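Home | Explore | Young Readers | Things Around Us | Ask a Grown-up
Print this page | E-mail this page
Reading time: 4 minutes

Why do patterns repeat?

By Nele Hoekstra

Look at a roll of wallpaper. Or wrapping paper. Or your pyjamas, if they have got spots or stars on. Somewhere there is one bit that gets used again. And again. And again.

That bit has a name. It's called the repeat. Find it and you have found the secret of the whole pattern.

How to find one. Pick a small shape, a leaf say, or the tip of a star. Put your finger on it. Now slide your finger straight up untill you meet exactly the same leaf, facing the same way. Stop. The distance you slid is the height of the repeat. Do it sideways and you get the width.

Some repeats are tiny, smaller than your thumbnail. Some are taller than you. Big ones are a pain to hang on a wall, as every strip has to line up with the one next door, and the paper hanger ends up with lots of leftover pieces.

How did people make them? Long ago, with wooden blocks. Somebody carved the shape into the wood, spread colour on it, pressed it down, lifted it, moved along, pressed again. Slow work. If there were five colours there were usually five blocks, one for each, and all of them had to land in the right place. Later on came rollers. The shape goes round the outside of the roller, so when it spins the pattern just keeps coming. No gaps.

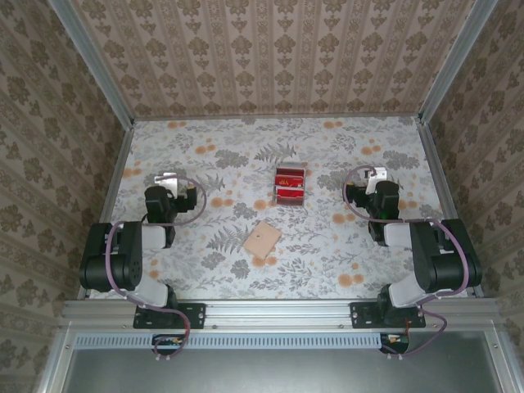
What is a damask pattern?
It's a fancy sort of pattern, often with leafy or flowery shapes, that was first woven into cloth. The name comes from Damascus, a very old city in Syria. People liked the cloth so much that the same sort of shapes got printed on paper too.

Now, ways of repeating. The easy one is the straight repeat. Shapes in rows, like eggs in a box. Then there's the half drop. In a half drop each new column starts half way down the one beside it, so your eye goes zig-zag. Designers like it for flowers. And there's the mirror, where one side is flipped to match the other, like butterfly wings.

Kiyoshi Yokoyama draws patterns for a paper maker called Morikawa. His longest one took him from August to December! He starts with a pencil and a square of paper, and this is a trick of his you can try at home.

Draw something in the middle of the square. Don't touch the edges. Cut the square in half down the middle, swap the two halves over and tape them togther on the back. Your drawing is now split, with a gap between. Fill the gap. Cut it across the other way, swap top and bottom, tape, fill in again. Done. Make copies, lay them side by side and they all join up.

Use scissors with a grown-up near. Thin tape works best.

New words
Repeat: the bit of a pattern that is used over and over.
Half drop: when each column starts half way down the last.
Motif: one shape in a pattern. Say it "moh-teef".

Next: Why is the sky blue? | Back to Things Around Us
Print this page | E-mail this page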